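Home | Projects | Reports | People | Contact

This site uses cookies to remember your settings. Accept | Manage

Teaching two arms to tidy a kitchen table: project report

Group: Lesia Fedoruk, Boonsong Kamolrat, Viorica Dimitrov
Supervisor: Orathai Suwannarat
Handed in 2026-03-22

1. What we set out to do

Show the robot a kitchen job by remote control, enough times that a policy can copy it. No hand-written motion code. One person drives both arms, joint positions and gripper openings get saved along with the video, then we train on the lot. Task set is called Olladora (Boonsong's name, it stuck). Corn, plates, mugs, mostly picking up and putting back.

Planned for February, and most of it did happen in February, but the first batch had to be thrown away. More on that in section 3.

2. Set-up

Two arms, parallel grippers, both facing into the same table. Operator sits behind a screen and sees the head view plus a side view. We started with only the head view and it was bad for depth, you think you're over the plate and you're a good way past it. Lesia drove most of the early ones and got a feel for it, Viorica and I never really did until the side view was added.

Objects stay in more or less the same places for a session, then get shifted a bit for the next. Corn in the wicker basket, plates upright in the rack, mugs on the mug tree. The rack is right under where the left gripper wants to be, so left arm has to come up before it goes anywhere.
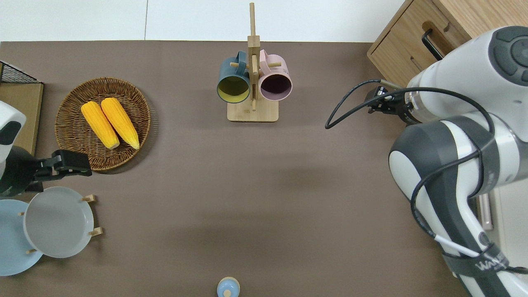
3. Recording the demonstrations

Rules we ended up with:

- Home both arms before pressing record. Not after.
- One task per recording. If you knock something over, stop and bin it.
- Move at a steady speed. Long pauses get learnt as part of the task.
- Say out loud which arm you are using, the other person writes it down.

First batch was lost to a clock problem. Video and joint data came from diferent machines and drifted apart, so the gripper closed in the data before it closed on screen. Orathai spotted it when she played one back slowly. We now use a small logging tool called Isero which stamps everything from one clock. Should of done that on day one.

After the fix we kept 70 demonstrations, 1,428 seconds of usable recording once the idle bits were trimmed. Less than we wanted.

Notes on the objects. Mugs are the hardest by a long way, the handle has to clear the peg and from the head view you look straight down into them. Plates are OK if you come in from above and grip the edge, but they sit close together and it's easy to catch the one behind. Corn is forgiving. Two cobs lying together want to roll when you touch either one, so take whichever is nearer the rim.
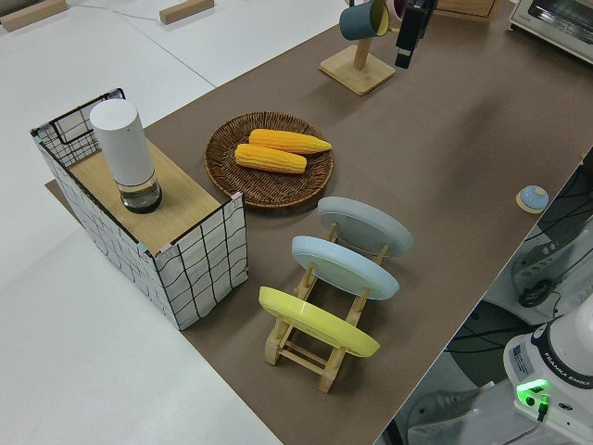

Fig. 2. Side view of the table: corn on the wicker tray, three plates in the rack, gripper over the mat by the mug tree.

4. Results so far

Trained on corn and plates only. Corn works most of the time when the basket is near where it was in the demos, and falls off quickly when it isn't. Plates are mixed: it gets hold of one fine, then hesitates on the lift, which we think comes from our own hesitating. Mugs not trained yet, too few clean recordings.

5. To do

More mug demos, with Viorica driving as well so it isn't all one person's habits. Move the basket further between sessions. Genowefa Jakubowski has offered us her gripper force logger, need to check it works with Isero. Write up the clock fix properly for next year's group.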